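The open day at Drirent's Pulldale workshop drew a decent crowd, and the engineer running the demonstration had plainly done the talk before. "It handles ordinary household stuff," she told me. "Lids, tubs, whatever's lying on the floor."

I asked how often it gets a grip first go. "Out of 600 tries in January, 400." And the other 200? "We're working on those."

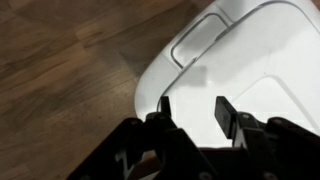
She was less keen to talk money. Drirent has sunk $2,651 into fingertips alone, she said, and the next set is on order from Magsi. A brochure on the counter promised 98 per cent reliability by next year. I asked where that figure came from. "Marketing," she said, and laughed.

Would she have one at home? "Not yet. My kids are cheaper."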